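Robot Arm Gets a Place at the Repair Bench, but Not Yet the Whole Job

A computer repair and resale shop called Festine has started a trial in which a robot arm works on used desktop machines, the company said on Tuesday. The goal is to learn which parts of the job a machine can do alone, and which parts still need a person standing near.

The shop receives old office computers from schools and small firms. Last year it handled 2154 of them. Each one must be opened, cleaned inside, checked, and put together again before it can be sold. The work is not difficult for a trained person, but it is slow, and the shop has trouble finding people who want to do it all day.
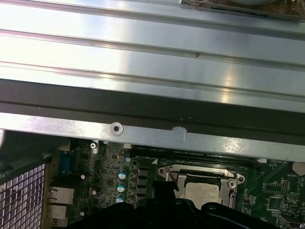 Tín Thân, who manages the workshop, said he did not expect fast results. "In a warehouse the robot sees the same box many times," he said. "With us, every case is a little different. One has a bar across the middle, another has cables in the way, and the third one was closed by somebody who lost the correct screws."

The trial began in August with a software company, Bredex, which writes the control program for the arm. At first the arm was asked only to move toward a named part on the main board and stop near it without touching anything else. Later it was given simple tasks, such as lifting out a memory module or pushing one back until both latches close.

According to the shop's own notes, the arm made 272 attempts at the memory task in the first period. It finished more than half without help. In the other attempts a worker had to stop it or correct the position of the module. The most common problem was force. A person feels when a module sits crooked and stops pushing, but the arm often continued for a moment too long.

Cables are another difficulty. They are soft, they move when something touches them, and they are seldom in the same place in two computers. Bredex said it is now teaching the program to go around a cable when possible, and to ask for help when there is no free way in.

The processor is still left to the staff. Its cover can be cleaned of old paste quite easily, Mr. Thân said, but the contacts in the socket are very fine and a small mistake can destroy the board. 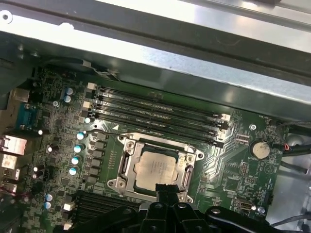

Can a robot repair a computer without a person yet?

Only some small steps of the repair, and only when the inside of the case is similar to what it has practiced on. Finding the fault, choosing the right part and dealing with a stuck screw are still done by people at Festine.

The shop has not reduced its staff. Two technicians now share their time between normal repairs and the trial, and they write down each failure with the model of the computer.

Another repair business, Allton, has asked to visit the workshop and may lend some of its older cases for practice. Mr. Thân said the next task will be removing side screws, which the workers find the most boring part of the day.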